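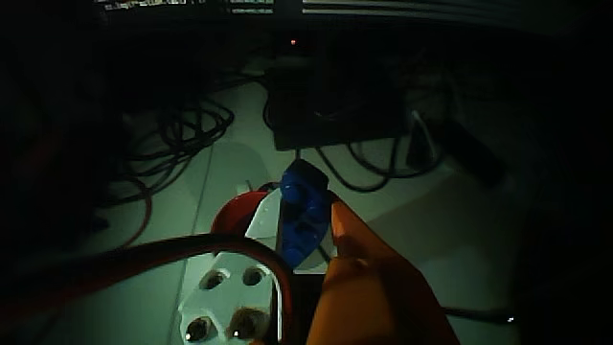
White power strip with round sockets.

Werora Tenants' Association, minutes, Thursday, November 7, 2019

Wubit Ejigu chaired. Minutes of the last meeting approved.

Laundry room: Dendden quoted $2,000 for new wiring. Approved, 4 to 2.

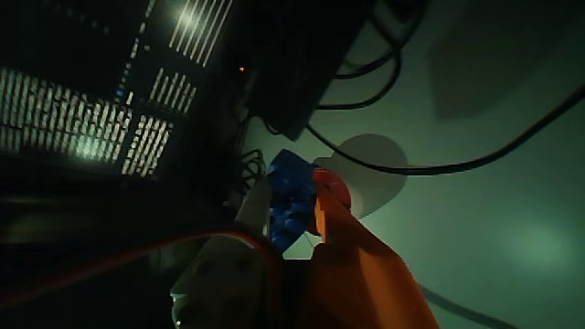 Vent slots on a dark electronic unit.

Parking: Gautam lot closes for paving in February. Notices to go under doors.

Brito Street gate still sticks. Held over.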